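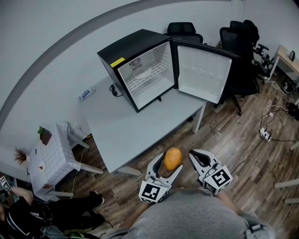
Danica Ševčík wrote under my last thread that she'll believe in household robots the day one of them puts her shopping away without bruising anything, and that until then it's all hoovers with ideas above their station.

Search posts, people and topics
Go
Recent searches
Clear

Posted by the author of this thread, October, 9.40 pm

Well Danica, I've been turning that over all evening, and I think you've picked exactly the right chore, so please forgive a long one. Kettle's on. Off we go.

Putting the shopping away sounds like the bit a machine ought to manage first. There's a bag, there's a fridge, things go from one to the other. My granddaughter could do it at three (in her own fashion, with the butter in the salad drawer).

But take one mango and one little fridge with its door wide open. You have to get hold of the mango firmly enough that it doesn't drop and gently enough that it isn't jam by teatime. The left gripper down front has two curved white fingers with black rubber pads, and I do like the way it's holding the fruit upright by the fingertips. That's how I'd pick one up to look at it.

A mango is an awkward customer too. It isn't round and it isn't quite egg-shaped, and the skin is slippy if it's a good one. My mother used to press them with her thumb by the stalk in the shop and put back every one she didn't care for, and she would have had plenty to say to a machine that took the first one it came to.

Then there's the fridge. Mini ones are fiddly! The shelf is a grating, so a small thing can tip or roll on it, and there isn't much headroom to get a hand in, let alone a hand with another hand bolted on the end of it. I've knocked a yoghurt over just reaching for the milk in ours.

And the door. You and I open it with whatever's free, a little finger or an elbow, and shut it with a hip while already talking about something else. I can't think how you would begin to write that down for a machine.

I'll tell you what we do have. We've got a Semon, which does the floors, and I'm fond of it. It cost me 563 pounds in the sale at Brustullow and it has earned its keep. But I pick up the cables before it starts, and move the chairs, and lift the rug in the hall, so by the time it sets off I've done a good half of the job and had my exercise.

My brother-in-law works on the packing side at Gounder, over in Luvomstead, and they've had arms on the line for years. Tins and boxes, marvellous, never a grumble. Soft fruit still goes past people. He says the arms could probably do the firm pears, but the day a crate comes in riper than the last they'd want a person standing there anyway, so they've left the people where they are.

He did once work out for me that his line shifted 3,644 trays in a shift, and I said that was very impressive, and he said yes, and every one of them the same size. I think of that whenever somebody shows me a clip of a robot doing the same thing again and again very fast.

We value your privacy. This site uses cookies to remember your settings and show you posts you may like. Accept all / Manage choices

So can they do it yet? My own view is no, not in my kitchen, and not in yours either Danica, because I have seen inside your fridge. A bare one with nothing else to steer round, perhaps, on a good day. One with half a cucumber, a jar with no lid and something under foil is another matter.

I'm more hopeful than you are, though. A few years ago I'd have said the picking up was the impossible part, and now I look at fingers like those round a mango and think, well, that's a decent hold. It's everything after the hold that I'd want to see for myself.

And I do want it, for selfish reasons. I'll be 70 before very long and my wrists are not what they were. Bending down to the bottom shelf with a cabbage is already a bit of a production. If something could do just that one thing, slowly, while I sat and told it where the cabbage went, I'd be delighted, and it could take about ten minutes over it if it liked.

Anyway, tell me which chore you'd hand over first. Mine is the bottom shelf, and after that the duvet cover, which I would happily never touch again. I'll read the replies in the morning with my toast.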